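How to Wrap Fruit So It Keeps

I buy too much fruit every October, and for years half of it went wrinkly before I got to it. Now I wrap each piece by itself in plastic film, and my tangerines stay plump for up to 2 weeks in the fridge!

Start with fruit that's completely dry (I rub mine down with a dish towel). Tear off a square of film, set the fruit in the middle, pull the corners up snug and twist. Press out any air pockets as you go.
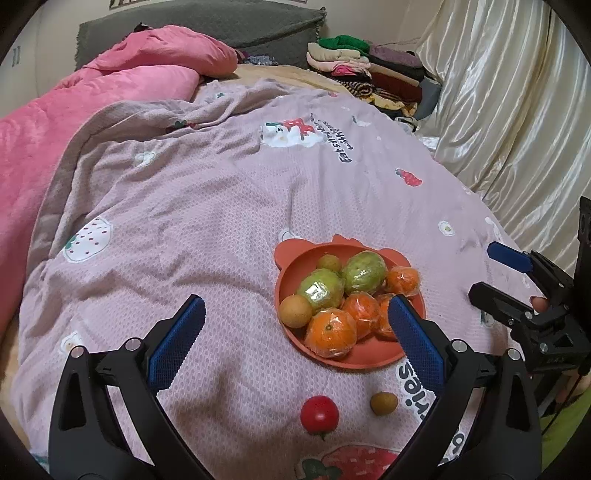
Tangerines and what look like two guavas, on the bear plate.

Longans I don't bother wrapping, they've got their own shell. Same with cherry tomatoes, which live on my counter anyway.

One more thing: check everything every few days and toss whatever has a soft spot. A 300-foot roll of film lasts me all winter, even with the way I shop.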